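Notes on the Farnesthorpe canvas, which has come back from treatment. Long thread. Mostly about dating, with some material on the ground layer for those who asked.

The event first. The filling shed at Farnesthorpe exploded on the night of 11/4/18. The parish burial register and the works accident book both give that date. The newspaper gives the following day, which is the day it was printed, and later writers have copied the newspaper.

The canvas is usually called The Shed. The title is not on the front, the back or the stretcher. It first appears in a sale list from the Gautier collection, long after the painter's death. The painter's own account book has "large picture, Farnesthorpe" and nothing else.

The standard account says it was painted within weeks, from sketches made at the site. I can't find support for either part of that. The sketches exist, but they show the shed wall with the temporary props in place. The props went up in November, according to the builder's invoice.

So the earliest possible date for those drawings is seven months after the explosion. The painting follows them closely, down to the spacing of the props. It can't be earlier than the drawings unless the props were added over finished paint.

That can be checked, and it has been. Nadège Besnard took cross-sections at two of the props during the treatment. There is no dirt or varnish layer between the props and the paint beneath. In one sample the two colours are slightly mixed at the join, so the lower one was still soft.

Ground: a single layer, lead white with chalk, oil bound, applied by hand. It stops short of the tacking margin on three sides and runs over it on the fourth. The canvas was therefore primed on a stretcher, and the present stretcher is probably the original one.

Canvas: plain weave linen, one piece, no seam. The supplier's stamp is a Bestton one. The address on it is the firm's second address, which rules out old stock from before the move. The trade directories put the move in the summer after the explosion. That fits the November date and does not narrow it.

Now the figures on the road. Every catalogue entry says they are the survivors walking to Pliltley. The road in the picture does not go to Pliltley. The chapel is on the left, so the viewer is looking south and the people are walking towards the works.

I think it is a shift arriving. The sketchbook page for that group is headed "morning, going in". The works reopened in part that autumn and took on 200 people, many of them from outside the parish. The painter lodged on that road.

This changes what the picture is of. It has been read as a scene of flight for so long that the reading has got into the local school material and on to the plaque. I have written to the plaque people. The wording stays for now.

Numbers. The claim that 100 people died is repeated everywhere and has no source that I can trace. The register and the accident book together name fewer. Some of the injured were moved to Bestton and may have died there, and I have not been through the infirmary books yet. I would leave the number out until someone has.

Condition, briefly. An old wax lining has been left in place. There is a tear at lower right, mended before the lining, with overfill now reduced. The discoloured varnish came off the sky and the road but was left thin over the brown passages, where the medium is sensitive. The sky is greyer than in the postcards.

The red glow on the horizon, which gets a paragraph in most of the literature, was retouching. It sat on top of the varnish and contained a pigment that was not sold in the painter's lifetime. It has been removed. A sample was kept.

Archive references for anyone who wants to follow this up: the builder's invoice is in the works papers, box 5, loose at the back and not listed. The sketchbook is with the Gautier papers and has to be ordered in advance. The treatment report can be read on request at Bestton but not copied.

Correction to an earlier post of mine from last year: I said the chapel was demolished before the picture was painted. It was re-roofed. I had misread a contractor's estimate for work that was never done.

I will add the infirmary figures when I have them. Replies about the plaque should go to the town hall and not to me.

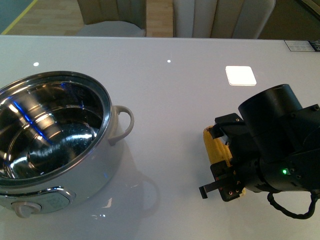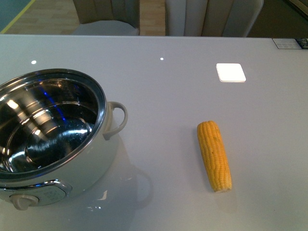
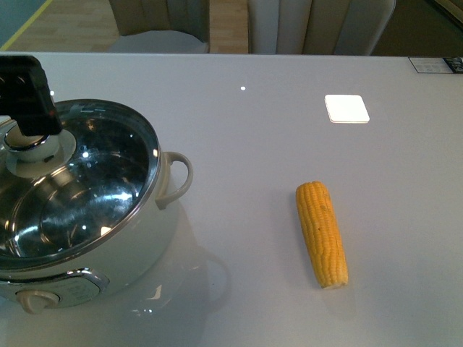 Cooking pot with a steel interior on a pale tabletop, three views.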